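Shoe sizes should be printed in millimetres

The number on a shoe box tells the buyer very little. A British 8 from one maker and a British 8 from another can differ by most of a size, and both makers will say, correctly, that they have followed their own last. The number describes the wooden or plastic form the shoe was built on. It does not describe the foot that will go inside, and there is no agreed allowance between the two.

I worked for nine years on returns data for Mulen, a mail-order footwear seller with a warehouse at Tanville. In one spring season we logged 3656 returned pairs. The form asked for a reason and gave a short list, and "wrong size" was ticked more often than every other reason combined. The buyers had ordered the size they always wore.

The usual answer is a conversion chart. Charts make matters worse, as they convert one vague number into another and add a rounding error on the way. The British scale moves in barleycorns, a third of an inch. The continental scale moves in steps of two thirds of a centimetre. The two meet cleanly at very few points, and each seller picks its own way of closing the gap.

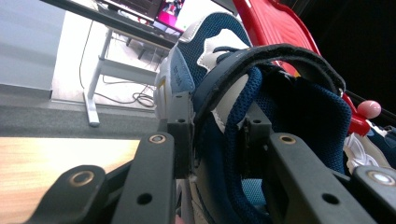
A better system has been written down for decades. It states the length of the foot in millimetres, and where the maker can manage it, the width as well. A label reading 262/98 means the shoe is meant for a foot 262 millimetres long and 98 wide. A buyer with a ruler and a sheet of paper can check that at home in two minutes.

Makers object on grounds of cost. Sequeira, which supplied our canvas range, told us that relabelling would mean new box stock and new moulds for any sole with the size cut into it. That is a fair point about soles. It is a weak one about boxes, which are reprinted every season anyway. When Ollthorpe added foot length to its box ends, the change took one print run and the old number stayed beside the new one.

The second objection is that feet swell, and that a figure in millimetres promises more accuracy than a foot can offer. Feet do swell. Measure in the evening, standing, and use the longer foot. The present scale suffers from the same problem and hides it behind a coarser step.

I would start with children's shoes. The feet change quickly, the wearer is a poor judge of fit, and parents already measure. Print the foot length on the box and inside the tongue, and leave the old size in smaller type for ten years.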